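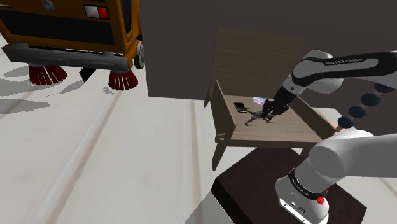

Cambios en la recogida de trastos y en el punto limpio

Va rápido porque el boletín se cierra hoy y todavía falta maquetar la última hoja. Leed al menos lo de los horarios, que luego llegan las llamadas.

Desde el lunes la recogida de muebles y trastos viejos deja de hacerse a demanda. Pasa a tener día fijo por zonas. Zona alta (de la fuente para arriba, incluida la calle Goicoechea entera, pares e impares): primer martes de mes. Zona baja y polígono: tercer martes. Se saca la noche anterior, a partir de las nueve. Antes no. El mes pasado hubo un sofá en la acera de la panadería desde el jueves hasta el martes y los del carrito de bebé tenían que bajar a la calzada.

Sigue haciendo falta llamar para avisar de lo que se saca. Mismo teléfono de siempre, el del recibo. Si no se llama, el camión pasa pero no para. Máximo cuatro bultos por casa. Un armario desmontado y atado cuenta como uno, sin atar cuenta por tablas -- así lo ha puesto la empresa y así lo copiamos.

Lo que NO se lleva el camión: escombro, pintura, aceite, neumáticos, bombonas. Tampoco colchones mojados, que pesan el triple y el año pasado se rompió la plataforma con uno. Los colchones, con plástico.

Punto limpio. Nuevo horario de verano, de martes a sábado, de 9 a 14. Las tardes se quitan hasta septiembre, menos la del jueves, que abre de 17 a 20. Ya sabemos que a muchos os viene fatal. Se ha pedido que se mantenga tambien la del martes y no hay respuesta todavía. En cuanto la haya, se pone en el tablón.

Hay contenedor nuevo para aparatos pequeños: secadores, cargadores, mandos, juguetes con pilas. Las pilas FUERA, en su bote, a la entrada. El contenedor lo ha traído Vurken, que es quien lleva ahora la parte de aparatos en toda la comarca. Prokoseck se queda con papel y vidrio, como hasta ahora. Si veis un contenedor de vidrio lleno hay que llamar a Prokoseck y no aquí, el número está en la pegatina. Aquí no podemos hacer nada más que volver a llamar nosotros.

Sobre la tasa, que es lo que más se pregunta. La cuota general no cambia este año. Cambia la de los locales: los de menos de 160 metros pasan al tramo bajo y pagarán 244 euros al año en dos recibos. Los demás siguen igual. Si el recibo que os llega no cuadra, traedlo con la referencia catastral, que sin eso no se puede mirar. Las reclamaciones, hasta final de mes. Por escrito. Por teléfono no valen, aunque os hayan dicho que sí.

Compostaje. De las 41 composteras que se repartieron en noviembre siguen en uso casi todas, lo cual está muy bien para el invierno que hemos tenido. Quedan unas pocas en el almacén, sin estrenar. Para pedir una hace falta tener huerto o patio con tierra (balcón no) y venir a la charla, que dura una hora escasa. Próxima charla el jueves 26 en la sala de abajo, a las siete y media. No hay que apuntarse.

Dudas que se repiten en la charla, las ponemos aquí y eso que adelantamos. La cáscara de naranja sí se puede echar, en trozos pequeños y sin pasarse. Pan no, por los ratones. Ceniza, muy poca y fría. Si huele mal le falta seco: hojas, cartón de huevos, paja. Si no baja, le falta agua. La césped cortada, en capas finas, que si no se hace una torta.

La poda del jardín particular va al punto limpio en sacos abiertos o en haces de metro y medio como mucho. Al contenedor verde de la calle, no. Y quemar, ya sabéis, prohibido desde el día 1 hasta que se avise.

El mercadillo de segunda mano de la nave Skiltarham se mantiene para el último domingo, de 10 a 14. Mesa gratis para los del pueblo. Traed cambio. Lo que no se venda se vuelve a casa -- no se deja en la puerta, por favor, que hubo que hacer tres viajes con la furgoneta la última vez. Libros si se pueden dejar, hay una estantería al fondo.

15 de junio de 2019

Otras noticias recientes
Corte de agua en la zona baja: calles y horas
Piscina: abonos de temporada y precios
Cambia la parada del autobús de la plaza
Horario de la biblioteca en julio y agosto
Fumigación de los plátanos del paseo
Boletín anterior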